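Plitlow - small business tax questions, sorted and tagged

Hello, and thanks for looking in! Plitlow is a set of real-world tax questions from sole traders and very small companies, written in plain words and tagged by subject. I started it because I kept answering the same emails every January and thought I might as well keep a proper list. It grew a bit.

Version notes are at the bottom. If you only want to know whether you can use it, skip to the licence part.

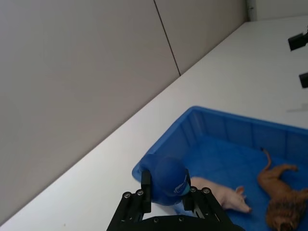
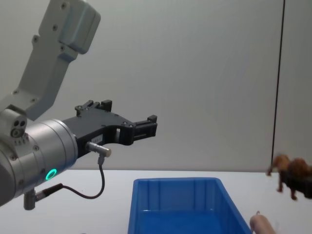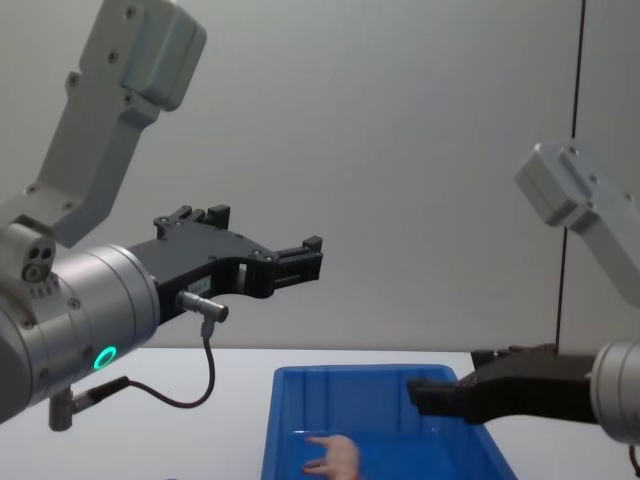 A blue plastic bin appears in all three pictures; the second also shows one of the arms.

What's in it

There are 208 questions in the main file, questions.csv, one per row. Each has a short title, the question itself, one or more tags, and a short note from me on what the person was really asking (people will write four paragraphs about a van when what they want to know is whether they need to register for VAT).

Of those, 136 also have a model answer, in answers.csv. The two files join on the id column. Please don't join on the title, I've changed quite a few of those and will probably change more.

The columns in questions.csv are:

id - a plain number, never reused, even if I delete the row
title - short, lower case, no full stop
body - the question, with names and amounts altered
tags - separated by semicolons
trader_type - sole, partnership or company
asked_month - month only, no year
note - my comment, sometimes blank

And in answers.csv:

id - matches the one above
answer - plain text, usually two or three short paragraphs
checked_by - initials
confidence - high, medium or low

Confidence is my own judgement and I was grumpy on some days. Treat "medium" as "fine, but read the guidance yourself". "Low" means the answer depends on something the person didn't tell me.

Where the questions came from

Most came through the enquiry form at Oltier, the little bookkeeping practice where I work three days a week. Everyone whose question is in here ticked a box saying they were happy for it to be reworded and shared. The rest came from the evening sessions we ran in Nondby, where people turned up with carrier bags of receipts and we did our best over tea and custard creams.

I reworded every single one. Names, trades and towns are changed where they might point to somebody, and amounts are moved up or down a bit, but never across a threshold, as that would change the answer. If you spot a question you think is yours and want it gone, email me and it goes. You don't have to say why.

How it was tagged

Tomoyo Yokoyama and I did the first pass separately and then compared. We agreed on most of it and argued happily over the rest. The worst tag by miles was "expenses", which we had to split up: travel, home office, equipment, clothing, and a leftover one called expenses-other that I'm still not fond of. Clothing has more in it than you'd think - everyone wants to claim for shoes.

Rogério Lacerda then went through 70 of the model answers and marked them up in red pen, on paper, which I had to type in over a weekend. He was right nearly every time. His initials are in checked_by where he's seen one; anything with mine alone has only been read by me.

What it's good for

I've used it to train new starters at the practice, and it works nicely for that. Give someone a handful of questions without the answers, let them have a go, then talk it over. Margaux Millet has been using the question file to test the search box on her help pages at Haddad, mainly to see if "do I pay tax on my eBay stuff" finds the page on trading income. It didn't at first, so she was pleased to have it!

It should also do for sorting exercises, writing FAQs, or just getting a feel for how people talk about tax when there's no accountant in the room. Hardly anyone says "allowable". They say "can I put this through".

What it's not good for

Please don't use it as tax advice, or build something that hands the answers straight to the public. Rates and thresholds move every year and I don't go back and update old answers. I've left figures out wherever I could, but some answers make no sense without them.

It's also lopsided. There are loads of hairdressers, decorators and people selling cakes, and barely any farmers or landlords. Partnerships are thin on the ground. Nearly everything is from England, so the Scottish income tax bands hardly come up, and there's nothing at all on Northern Ireland. The questions bunch up in January as well, so don't read anything clever into asked_month.

Known problems

A few questions are really two questions stuck together. I've tagged them "double" until I find the time to split them.

The pound sign comes out as rubbish if you open the files in an old spreadsheet program. Import them as UTF-8 and it's fine.

Mileage answers are a bit of a mess. Vlastimil Skála has offered to redo them and I've said yes please.

Licence

Free to use, share and change, as long as you say where it came from and pass on the warning about it not being advice. If you add questions of your own, make sure the people who asked them have agreed.

Changes

May 2018 - split the expenses tag, added Rogério's corrections, fixed the semicolons
Before that - one long spreadsheet with my shopping list in the second tab

Corrections are very welcome. Send me the id, what's wrong, and a link to the guidance if you have it. I read everything, though I'm slow in January.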